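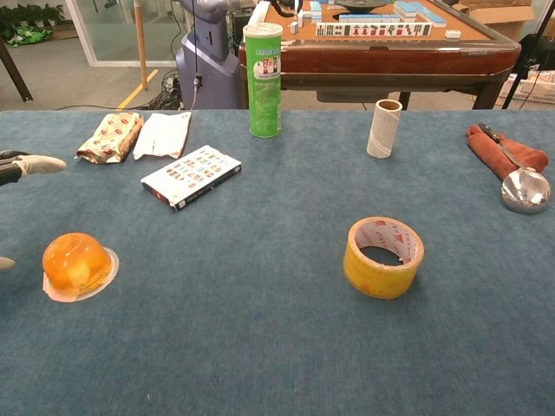 Keeping a felt table cover clean when it doubles as a snack table

Posted in November by Thabiso Hlongwane

Our game room has a mahjong table and, next to it, a larger table under a blue-gray felt cloth. The second one collects everything: jelly cups, a canister of chips, crumpled wrappers, a roll of packing tape, a spoon on a folded cloth. The felt is 3 mm thick and not glued down. Two problems. Crumbs work into the pile and a vacuum brush only moves them around. Tape also pulls fibers if it touches the surface sticky side down. Is there a cleaning routine that won't thin the felt, or should I replace it with something else?

Druketti

Lint roller, low tack. Done.

Rokirow

A lint roller is fine for loose fibers but does little for chip crumbs, and grease is the larger issue. What I do:

Take the cloth off and shake it outdoors, face down.
Vacuum with the bare hose at low suction, no brush, in one direction.
Blot grease spots with cornstarch, leave for 30 minutes, vacuum again.
For syrup from a jelly cup, use a cloth dampened with cold water and press - do not rub. Wool felt mats if rubbed.

Check the fiber content before using any water. Acrylic tolerates more than wool. As for the tape, stand the roll on its side with the core facing up, and fold the loose end under by a finger's width. Tape residue already in the felt can be lifted with a fresh piece of the same tape, pressed lightly.

Jang

I gave up on felt for the snack side and put a clear vinyl sheet over it. Cups slide a little. Keep wrappers away from the tiles too, the grease transfers to the white faces and is slow to get off.

Last updated: November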